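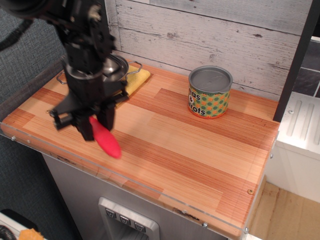
List home | Thread index | Previous | Next | Log in

Re: Second arm — order now or wait until October?
7th April, posted by Wanting Xu

> Deng have quoted 1678 for a second arm, gripper included. Do we
> order now or hold on until October? I'd also like to know if we
> are still paying for toy kitchens. Serkdale have asked twice.

I would order now. The quote is good for 40 days and I doubt the next one will be lower. Delivery to Liltedano took 19 days last time, and we should allow the same again.

The price leaves out the power supply and the mounting plate. Please put those on a separate line, as we forgot them in the last budget and had to move money from repairs. I would also add 2 spare sets of fingertips and a spare motor for the wrist.

On the kitchens: yes, one more. Picking up plastic vegetables and moving them to a pot is still most of what Jullance is meant to cover this year, and two arms can't share a counter. The toy food can come out of petty cash — it isn't worth a purchase order.

Serkdale can have the old bench once the new one is up. They would need to pay for the van.

Could whoever holds the spreadsheet send me the current version before I fill in the form?

Wanting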